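Cable day

July 19, 2018

I promised a post on the wrist cable back in May and then wrote about everything else, so let's get it done. If you only come here for the tomato updates, skip this one!

For anyone new, I look after a tabletop cell we call Selen (two white arms on one table, and a long-running cleanup task with a dustpan, sponges and snacks). My part is the unglamorous bit. I don't write the code, I keep the thing bolted together, and I get grumpy when people leave tools on it.

The trouble started with a dropout. The arm would be halfway across the table and the log would go quiet for a moment, then pick up again as if nothing had happened. Oi-ling Chow went through the logs and found 356 of these little gaps, nearly all of them when the wrist was turned well over to one side. That smelled like a cable to me. She thought it was software. We bet a coffee on it (I'm still waiting for my coffee, Oi-ling).

So I powered down, took the old cable off and bent it slowly between my fingers with the meter on beep. Close to the plug it went beep, nothing, beep. I had tied it down too tight when I first set the arm up, and every turn of the wrist was pulling on the same short stretch. My fault entirely.

The new one I left with a proper loop. How big a loop is the annoying question. Too small and you're back where you started, too big and it catches on whatever the arm is reaching over. What I do now is turn the wrist by hand as far as it goes one way, then all the way back, and watch the plug the whole time. If the plug moves at all, I let out more slack. Then I do it again with the dustpan on, which I forgot the first time and had to redo.

While I had the power off I also went round the joint screws with the small driver. Two on the elbow had worked a bit loose. I marked them all with a dot of paint pen so I can see next time whether they've turned. Monique Huet taught me that at Walczak, years ago, and I've never found anything better. She also taught me to write the run counter on a piece of tape before touching anything, so for the record, it stood at 3,933.

Then home position, both arms. I used to do this by eye and I really don't recommend it. We have a printed jig now (the file is called Jorno, don't ask me why) that sits against the base, and you bring the arm down until it touches. It takes maybe ten minutes if the coffee is good.

Last thing before a run is the table itself. Fresh brown paper, pulled flat, and new bags in the bins. A wrinkle in the paper is enough to stop a dustpan dead, so I smooth it with my forearm like I'm making a bed. I also check that the bags are tucked well down inside, which I learned after one of them came along for the ride – crumbs everywhere.

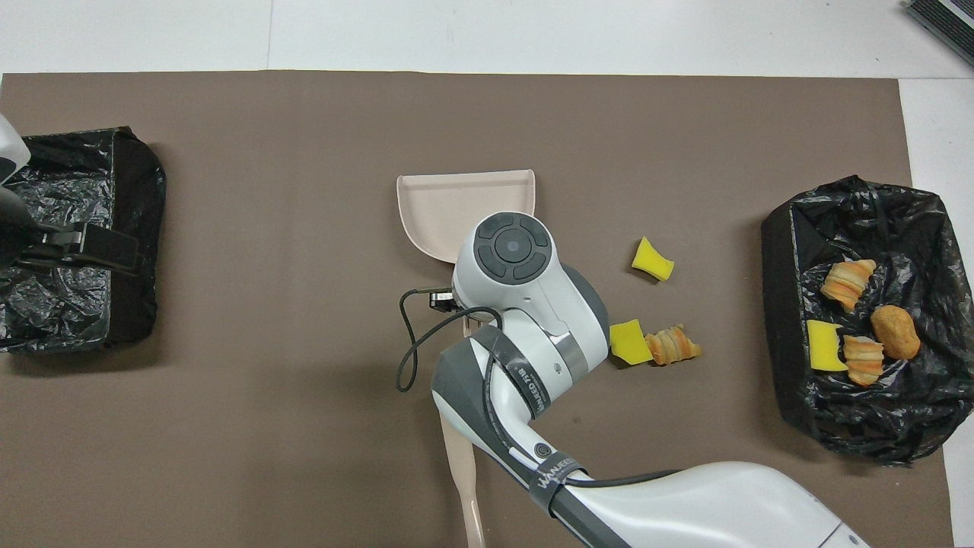 The wrist cable with its loop, plus pastries.

I'm going to leave the loop alone for a while and see how it wears. The bent cable is in my drawer if anybody at Bulledholm wants to cut it open. Next job is the second gripper, which has started to squeak when it closes, and I need to find out which grease it wants before I go near it. If you've had one of these squeak on you, leave me a comment!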